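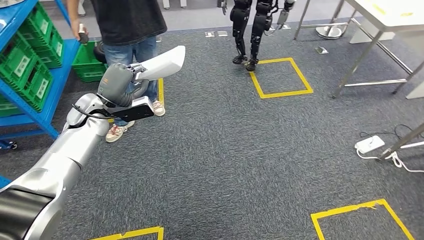

The arm in its raised position, crates over on the blue shelf.

March 28, 2023

I've been at Ultau for 6 weeks now and most of that has been teaching. The job is to show the arm how to move things from one place to another, over and over, until there's enough for Kiri Sheehan to train on. She wants 129 good demonstrations of the crate task before she'll look at it. We have 43.

We do it two ways. With hand guiding you put the arm in its free mode, take hold near the wrist and walk it through the motion. It's heavier than people expect and your shoulders know it by lunch. The other way is remote control, where you stand off to the side and drive it. That's slower to learn, but the recordings come out cleaner, with nobody's hands in the camera view.

I started out thinking hand guiding was better. Kane Costigan, who was doing this at Nulleck before he came here, told me to give remote a full week before deciding. He was right. My first day of it was bad. I kept overshooting and then correcting, and the corrections get recorded along with everything else. If you wobble on the way in, the policy learns to wobble on the way in. We threw out almost all of that day. 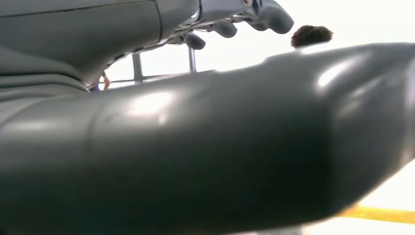 What helped was going slower at the end of the reach and faster in the middle. I also quit stopping to think halfway through. If I don't know where I'm going I don't press record. Kane says to do the move once in your head first, and I do, though I feel a little silly standing there.

The floor tape took longer than it should have. We moved one of the squares between sessions and forgot to write it down, so 2 batches don't match the rest. Kiri may be able to use them anyway. There's a sheet on the wall now for tape changes.

Next up is the bin task for the people at Wolde, and that one needs fingers. The pinch grip is the part I'm worried about. My hand closes all at once and the robot's doesn't, so I have to learn to close mine in stages.

I'm in Jonurville to see my sister after that, so the next post will probably be late.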